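4.2 Planning the gripper budget

We began the equipment plan for the Jadley site with a simple question: how much of the money should go to the arm, and how much to everything that touches the dishes? Our first draft put nearly all of it into 2 arms from Soltar and left fingers, trays and spare parts to be paid for out of whatever remained. We are very glad we changed it!

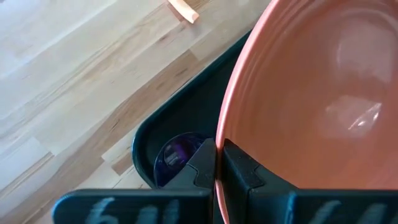 Figure 3. Wrist view during the bowl task, with the rim held between the fingers.

Finger sets became the most closely argued line in the plan. Hislow quoted 26 sets and Molefe quoted 32 for the same total of $1203, and the two offers differed in jaw shape as well as in number. A grasp like the one in Figure 3, where the stepped tips close on either side of a ceramic rim right next to the wall of the tray, leaves little room for a bulky jaw, so we gave slim tips more weight than a low unit price. Glare mattered too — the bright patch inside the glossy bowl is the kind of thing that led us to set aside money for softer lighting.

What excites us most is how far a modest parts budget can stretch once it is written around real tasks. We now list every object first, then the grasp it calls for, and only then the parts to order. Trays are bought on the same order as fingers, and the second round of quotes is due in April.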